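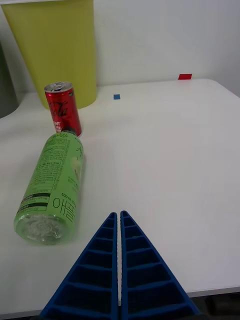 Cultusville Neighbors Help Board
Home > Kitchen & Garden > Growing indoors

First time growing basil inside, how do I keep it going past July?

Posted by Wostilero, 28 November 2023
629 views

Hi all! I've fallen hard for indoor herbs this year and I want to do it right. I had a basil plant on my kitchen windowsill that was gorgeous all spring, then in July it shot up, flowered, went woody and quit on me. I'm starting over from seed this week (the packet says 300 seeds, so I have room for mistakes!). The window faces east. I don't own a grow light yet but could be talked into one. How often do you cut yours, and do you feed it? I'd love to hear what works for people.
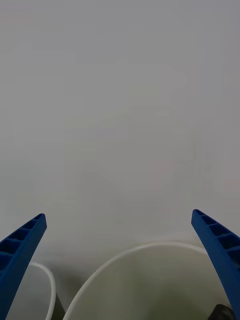

Adalberto Trindade
Member, 3638 posts

Oh, you're in for a good winter! Basil indoors is one of my favorite things to grow and you were closer than you think. It flowered, that's all. Once the plant has three or four sets of leaves, pinch the top out right above a pair. Two new stems grow from that spot, and then you pinch those, and before long you have a little bush. If you see a flower bud, off it goes the same day.

An east window is fine in summer but thin in December. Get the light. Mine runs 14 hours a day on a cheap timer and sits a hand's width above the leaves – raise it as they grow.

Sow maybe ten seeds to a pot, barely covered, and keep the mix damp until they're up. Then thin to the best four.

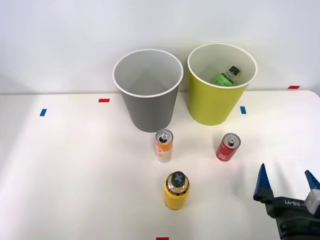 After that, let the top of the soil dry a bit between waterings and pour off whatever collects in the saucer. Half-strength feed every two weeks is plenty. And sow a fresh pot every month or so! No basil plant lasts forever, and it's so much fun to have the next one coming along. Genovese is great, but try a lemon or a Thai one too.

Voller
New member

mine always dies, i just buy a new one at the store. mint is easier

Baxter
Member, 100 posts

Agree with Adalberto on pinching. One thing to add – keep it off the glass at night. Basil hates cold and the leaves go black where they touch the window. You can also root the cuttings in a glass of water, they take a week or two, so you get free plants out of your pruning. Good luck with the seeds!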